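Derek Kettle
10/03/2021

A few posts on washing and folding fleece blankets, for anyone putting the summer ones away and getting the thick ones out. I did ours this week. We have 6 of them, which is too many for a two-bedroom place in Londham.

First thing: wash them on their own. I used to put them in with the towels and spent the evening picking lint out of the pile with tape. It doesn't come out in the next wash either. It moves to something else.

Cold water, gentle cycle, half the detergent you would use for sheets. No fabric softener. Softener leaves a coating and after a few washes the fleece feels greasy. I stopped using it in August and the old blue one is nearly back to how it felt new.

The machine is a Getard and it takes 2 blankets at a time. It will go with three but the spin is bad and you end up wringing them out over the tub.

Drying: low heat for 30 minutes, then over a door. High heat melts the tips of the fibers and they go scratchy. I ruined a good one from Birkett that way and it's now in the trunk of the car for emergencies.

Folding is the part I get asked about. A floor works, a bed works, but I like a table with a slick top. The fabric slides when you pull it and you aren't bending over the whole time. You don't have to clear everything off, only push it back far enough to get at one half.

Start from the corners. When a blanket comes off the pile in a heap, don't try to flatten the middle. Find one corner, lift it, then find the next one along the same edge. The rest follows. 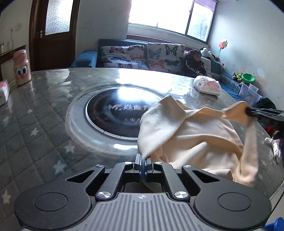 Wiesława Marciniak asks why bother with corners when you can roll the thing up and be done in ten seconds. Rolling is fine if they live in a basket. Ours go on a closet shelf and rolls fall off it.

Once you have two corners, pull the edge tight and bring it to the far edge. Smooth from the fold outward with your forearm. Then in half again the same way. After that I go in thirds so the fold faces out and there are no loose ends to catch when you take one from the stack.

Cream and white ones go at the top of the stack. They show everything, and the bottom of our closet is dusty.

If a corner has dried in a twist, shake it out before you fold. Folding over a twist leaves a lump and the stack leans.

Storage bags: I tried the Grundo vacuum ones. They save space but the fleece came out flat and took two days to puff back up. I use old pillowcases now, one blanket in each.

Three done so far. The rest are still in the hamper and I'll do them Saturday.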